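DETCOMBE, December 28, 2020 – Evitz has confirmed the specification of its revised four-cylinder gasoline engine, which will enter series production in March. The engine will be fitted first to the Erkum five-door hatchback and replaces the unit used in that model since its launch.

The new engine keeps the bore spacing and deck height of its predecessor, so the existing mounts and transmission bellhousing carry over unchanged. The cylinder head is new. It has 4 valves per cylinder, a narrower included valve angle and an exhaust manifold cast into the head. Rated output is 89 kW. Peak torque is available lower in the speed range than before, and the final drive ratio has been lengthened to suit.

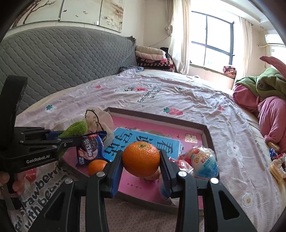

Coolant flow is now split between the head and the block. A second thermostat holds coolant in the block during warm-up, which shortens the period of fuel enrichment after a cold start. The oil pump is a variable-displacement type controlled by the engine management unit. Oil grade is unchanged from the outgoing engine, but the sump capacity is slightly larger and owners should refer to the revised handbook when topping up.

## Transmission and chassis

A six-speed manual transmission is standard. The clutch is supplied by Michailidis, which also supplies the dual-mass flywheel. Front spring rates have been adjusted for the lower weight of the engine, and the steering calibration has been revised to match. Brake dimensions are carried over. Fuel tank capacity remains 58 liters.
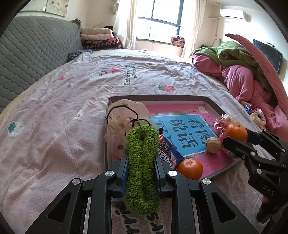
Service intervals are set at 12 months or the distance shown by the on-board maintenance indicator, whichever comes first. The timing chain has no scheduled replacement. Spark plugs can be changed without removing the intake manifold, a job that required partial disassembly on the previous engine.

## Availability

Assembly will take place at the Detcombe plant on the existing line. Orders for the Erkum with the current engine will be accepted until stocks are exhausted. Prices, trim levels and certified fuel consumption figures will be published before sales begin. Specifications may vary by market.

Technical drawings and the full data sheet are available to accredited media on request from the Evitz press office, Detcombe.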